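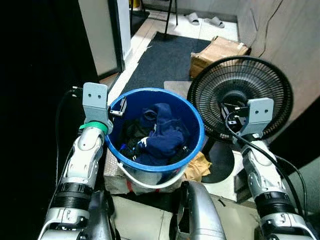 Dark clothes in the blue bucket

Search this list archive
2 replies | 0 shares

Re: [wondbridge-home] Navy things fading in the wash

Shona McIver wrote:
> My dark trousers come out with pale lines on the folds. I wash them
> with everything else, warm, with powder. Is it the powder or the
> machine? I do not want to buy new ones before April.

Dear Shona,

I had the same lines when I moved to Wondbridge, and I think it is the folds rubbing on the drum. Please turn the trousers inside out and close the zipper before you wash.

For me it also helped very much to change from powder to liquid. In our part of town the water is hard and the powder stayed in the seams as white dust. I use 2 small caps for a normal load, and cold water only.

Before the first wash I soak new dark clothes in a bucket for 6 hours. My neighbor Mr. Norov adds vinegar. I tried it one time and saw no difference, but maybe my cloth was different.

If the lines are already there, the dye is gone from these places. The dry cleaner Konstantinidis on the Tetside road can dye cotton again, but not polyester, so please look at the label first.

Did you try the short program? Mine is too short to rinse well.

With kind regards,
Your neighbor from the upper street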